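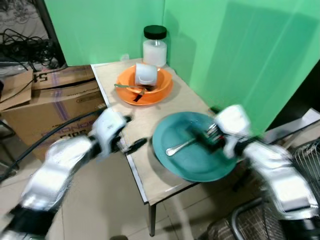 Fork over the teal plate, orange bowl behind

Title slide - keep short. Thank Kasun Dewan for the mouse work.

IL-6 first. Made by macrophages, T cells, muscle too. Tells the liver to make CRP. Don't get stuck on receptors, 2 lines max!!

Membrane vs soluble receptor - classic vs trans signaling. Draw it on the board if theres time.

Our data: 57 patients, Selvanayagam ward, blood at admission and again at 15 hours. Levels fell in most. Not all - show the outliers, Shafiq will ask.

Cutoff 200 pg/mL, picked before unblinding. Say this slowly.

Weak spots: one site, steroids not controled for, freezer gap in January.

Next - repeat at Breron with the same kit. Then questions. Skip the gp130 slide if running late.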